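Dalum Robotics Club Build Guide
Filed under: Student Projects > Hand Tools & Grippers
Reading time: 2 minutes
Print this page | E-mail this page

Section 8. Checking your gripper at the table

You've built it, and now you get to use it! This is our favorite meeting of the whole season, so take your time and enjoy it.

1. Pick a clear stretch of tabletop and hold the gripper with the fingers pointing away from you.

2. Open the fingers all the way. They should spread evenly, one on each side.

3. Look over the pads. Fuzzy edges are fine. Pick off lint before you record anything.

4. Close slowly until the fingers meet. If one gets there first, go back to Section 2 and reset the linkage. 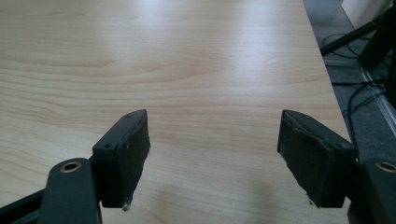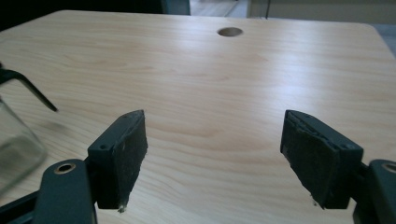
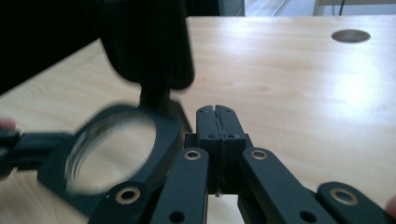 Fig. 13. Fingers open (first two) and closed (last), over the tabletop.

5. Open and close it 200 times. Yes, really! Swap hands with your partner and count out loud.

6. Check every pivot again. A gripper that felt great at the start can loosen up, and it's so much easier to fix now than at the Pletton meet in November.

NOTE: Glare on a shiny table can wash out your recording. Try turning your table or moving down a little before you touch the camera settings.

CAUTION: Keep fingertips out of the linkage while it closes. It pinches!

When all pivots pass, write your team name on the Grewal sheet and go on to Section 9, first pickups.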